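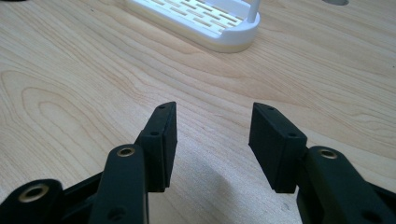 # Lumutlow: rack and crockery handling, Drondurport kitchen

Recordings of table work in the staff kitchen at the Nonesine site in Drondurport, made with hand-held two-finger grippers by the people who normally do the work. The data is used to train the Fiore arm, which is planned for the unloading side of the wash-up area. This card covers what was recorded, how the work was organised, and what was agreed with the kitchen staff.

Status: in use, still being added to. Last revised March 15, 2025.

## Contents

| Item | Value |
|---|---|
| Episodes | 3,552 |
| People recording | 21 |
| Task groups | 6 |
| Gripper type | hand-held, parallel finger pads |
| Viewpoint | camera on the gripper |
| Audio | removed |

Task groups:

- `rack_place`: put a plate or bowl into a dish rack
- `rack_clear`: take items out of a rack and set them on the table
- `cup_turn`: turn a cup upright or upside down
- `cutlery_sort`: move cutlery into a tray
- `lid_match`: put a lid on its container
- `wipe_pass`: pick up a folded cloth and draw it across the table

Episodes start with the fingers open and empty. They end when the item has been released and the hand has moved back. Failed attempts are kept and carry `outcome: fail`. Do not filter them out of the test split.

## Folder layout

```
lumutlow/
 episodes/
 rack_place/
 rack_clear/
 ...
 labels/
 splits/
 train.txt
 test.txt
 notes/
```

Labels are one JSON file per episode, with task group, outcome, session code and a free text field. The free text was typed by the person recording and has not been corrected. Spelling varies. "Rack", "drainer" and "dryer" all mean the same item.

## How the recording was done

Recording took place in paid hours, in the slack period after lunch. A session lasts up to 6 tasks per person, then the gripper is handed on. The limit was asked for by the kitchen. The tool is heavier at the front than it looks and the wrist tires before the arm does.

Arturo Negri, kitchen lead, set the order of tasks and could stop a session when the hatch got busy. Sessions stopped this way are complete up to the last finished episode. The part episode is deleted.

People were not told to work slowly. Early sessions in August were done at a careful pace and look unlike ordinary work. They are marked `pace: slow` in the labels.

## What changes in the kitchen

The following was written with the kitchen staff and should be kept in any copy of this card.

- The arm is planned for unloading racks at the end of the line. Scraping, loading and pots stay with people.
- The unloading post is now shared out across the shift. When the arm runs, that time goes to prep and to the hatch. The rota has been redrawn on that basis and contract hours are unchanged.
- One person per shift will be named as minder for the arm. Minding is a task on the rota and is not done on top of another post.
- Anyone on shift may stop the arm without giving a reason. Stops are logged by time only, with no name.
- Several staff said unloading was the one post where they could talk to each other. The new layout does not replace this. It is listed as open in `notes/layout.md`.

## Personal data

Session codes cannot be matched to names from the files supplied. The list linking codes to people is held by Cinzia Sartori and is not part of the release. Hands and sleeves are visible in some episodes. Faces were checked for and those episodes removed.

The recordings must not be used to measure the speed or quality of any person's work. This is a condition of use and applies inside Nonesine as well as outside it.

A person may withdraw their sessions at any time. Remove the listed codes from your copy when a new version of `splits/` is issued.

## Known limits

- Light wooden tables only. Results on steel worktops have been poor.
- White racks and pale crockery are over-represented.
- Few left-handed recordings.
- `lid_match` is short on soft lids. These were brought in late.
- Finger position is not reliable when the pads are fully closed on a thin item such as a fork.

## Contact

Data and withdrawals: Cinzia Sartori. Kitchen practice and rota: Arturo Negri. Faults in the labels can be reported by adding a line to `notes/faults.md` with the episode name.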